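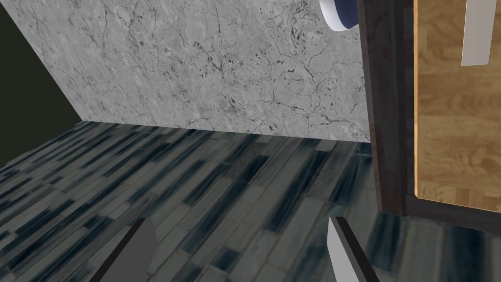
DORRIT HAUGLAND

2024-02-12

Trading in Cellier was stopped before lunch. I heard it on the radio in the kitchen at work and then read the notice on my phone. It was two lines long. The company said it was in talks with its lenders and would put out a statement later. The statement came a little after four, and by then I had already gone through last year's report again.

I own 1573 shares. I bought most of them when the Prurdale line opened and the buses were full at both ends of the day. The rest I picked up last October, after the first drop, when I told myself it was a good price. They closed at 23 cents on the last day they traded. I have not worked out what I am down in total and I don't plan to do it tonight.

The statement says Cellier missed an interest payment and has been given 11 days to reach an agreement. It says the buses will run as normal in the meantime. It also says the auditor has raised doubt about whether the company can keep going for another year. I had expected something like that, but it is different to see it in print. The auditor put it in one paragraph near the end, after the part about fuel.

Ridership never came back on the airport route. Everyone who rides it knows that. I take it twice a month and there are usually empty seats all around me. The report calls this a slower than planned recovery, and has done so three times running, in almost the same words. 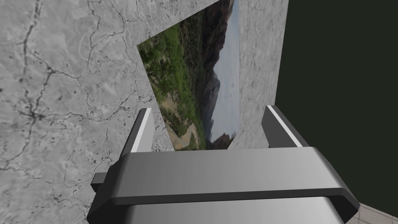

The debt is the part I should have read more closely. There is a bank loan, then a bond, then a lease deal with Stover for the newer coaches, and each one has a claim on something the others also want. I tried to draw it on the back of an envelope, who gets paid first and out of what, and gave up when the lines started crossing. It ended up looking like the dark veins in that gray wall, branching off and wandering down at a slant, with a knot wherever Stover came in. What I could follow is that shareholders are at the bottom. I knew that when I bought, in the way you know things you don't expect to need.

My sister called in the evening. She works in the office at Berisha, which does the brake work for the whole fleet, and they are owed for December and January. She says they were told last week that the check was on its way. Now they are deciding whether to keep sending mechanics out. If they stop, the buses stop not long after, so I suppose Cellier will find the money for them before it finds it for anyone else. She was calmer about it than I was. They have had late payers before.

We talked about whether the county might step in. More than 113 people work at the Prurdale depot and it would look bad to let it close. But the county has no spare money either, and if it did buy the routes it would want them without the debt, which does nothing for me. 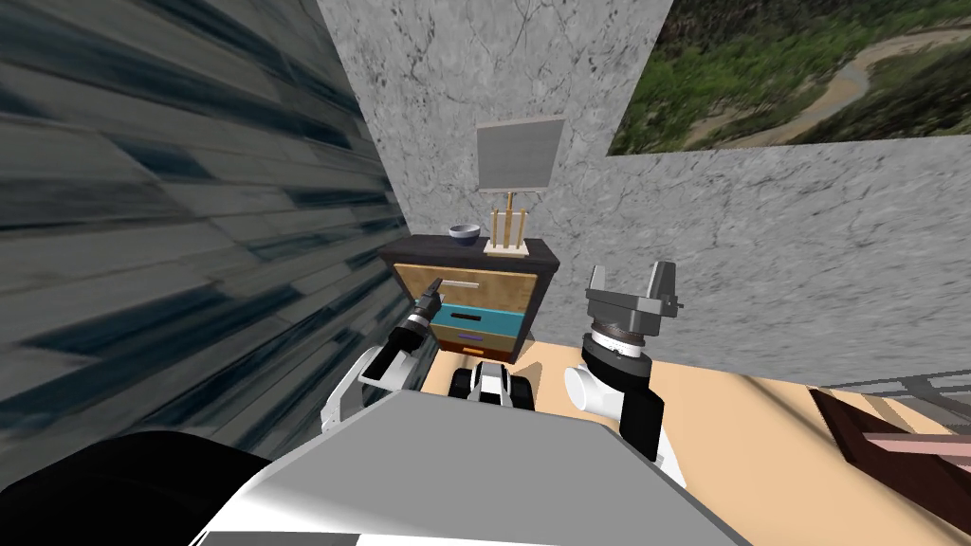
Chest of drawers, far corner.

Stayed up and read what other small holders were posting. Some think the lenders will swap part of the debt for new shares and we will be left with a sliver. A few want to write a joint letter to the board. I said I would sign it if it was short. One man has been buying all the way down and was still cheerful.

I can't sell while the shares are halted, so there is nothing to decide. Moved the gas bill to next week and put the broker's letters together in one folder. I have to be on the 6:40 tomorrow and still need to iron a shirt.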